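Robots on the night shift at Dromgate, and what the day crew makes of it

I've been writing these little local business items for long enough to know that when a company invites you in at 5:30 in the morning, they want you to see something before the regular crew gets there. So I set two alarms, drove out to the Lovgate appliance refurbishing plant at Dromgate with a very large coffee, and got there just as the night run was winding down.

Lovgate takes in returned refrigerators, washers and dishwashers, fixes what needs fixing and sends them back out to discount stores. It's not glamorous work, and a lot of it is plain looking. Every door, side panel and lid has to be checked for dents, scratches and gaps that don't line up, and until January that was done entirely by people with flashlights, bending and squatting their way around every machine on the floor.

Now there are 2 robot arms doing the first look. The plant calls the whole setup Drulimus (I asked where the name came from and got four different answers, so I'm leaving that one alone). Each arm has a small camera at the wrist, and it works its way over the panels and along the seams, close up, while the pictures go to a screen in the inspection booth. Anything the system doesn't like gets a flag, and a person goes and checks it.

The plant handles 200 appliances on a normal day, and 111 of them now get their first look overnight, with 8 people on the inspection crew in the daytime. It was 8 before, too. I asked about that more than once, as you can imagine, and I was told the same thing by management and by the folks in the break room, which doesn't always happen! Nobody was let go. What did change is the hours and the job itself.

The biggest difference, if you ask the crew, is knees. A woman who has been inspecting since the plant opened told me she used to go home and lie on the kitchen floor for half an hour before she could start dinner. She still gets down to look at flagged spots, but now she starts her shift with a list, so she goes straight to the trouble instead of circling every single washer. She also said she misses some of it - she used to find odd little problems by running her hand along a door, and a camera doesn't have a hand.

Others were less sold. One man told me the flags come in heaps on some mornings, most of them for smudges, and that wiping down a door to prove there's nothing wrong with it isn't his idea of progress. Another said the booth is too warm and the chair is terrible. The plant manager wrote down the bit about the chair while I was standing there, so we'll see.

There's also the matter of training. The arms and the software came through Hägglund, the equipment supplier, and the crew got a week with one of its technicians. Most people I talked to would have liked another week. They can restart a run and tell the system a flag was wrong, but when an arm stops in the middle of the night they still have to call somebody, and that somebody is not always awake.

I got to sit in the booth for a while and watch the panels go by. It's strangely calming, all that pale gray, and I can see why they rotate people out of the chair every hour. My own eyes started to wander after ten minutes or so.

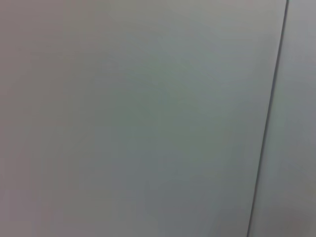

Filed under: Local Business, Jobs

Next up is the packing end of the building, where boxes are still taped and labeled by hand. Lovgate says it hasn't decided whether to bring in more arms there, and the packing crew has asked to be in the room when that gets talked about. They've been told yes. I'd like to go back in a few months and find out how that went, and whether the inspection booth got its new chair.

If you work at Dromgate, days or nights, and have something to add, drop me a note through the contact page. I read all of them, even the long ones.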